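Wound Healing for Beginners: Notes for Session 2
Marama Lowther
Print this page | E-mail this page

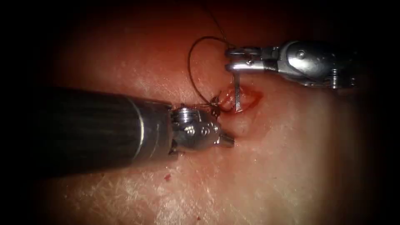

Last time we got as far as clotting, and I promised we would come back to what the body does once the bleeding has slowed. So, settle in, because this is my favourite part of the whole course!

The first stage after the clot is inflammation. It sounds like bad news, and I know many of you wrote it down as such in February, but a little redness and swelling is simply the clearing-up crew arriving. White cells come in, eat up the germs and dead bits, and send out signals for the next lot of workers.

Then comes the growing stage. Cells called fibroblasts lay down collagen — think of it as rough knitting, done in a hurry — and tiny new blood vessels creep in to feed them. A wound whose edges are held close together has far less knitting to do, and so it usually leaves a thinner scar.

Last of all is remodelling, which can go on for 18 months or even longer. The collagen is slowly taken apart and laid down again in better order. It never gets quite as strong as the skin you started with.

For next time, please read the Treloar handout (all 14 pages, sorry!) and jot down two things that might slow healing down.

Print | E-mail to a friend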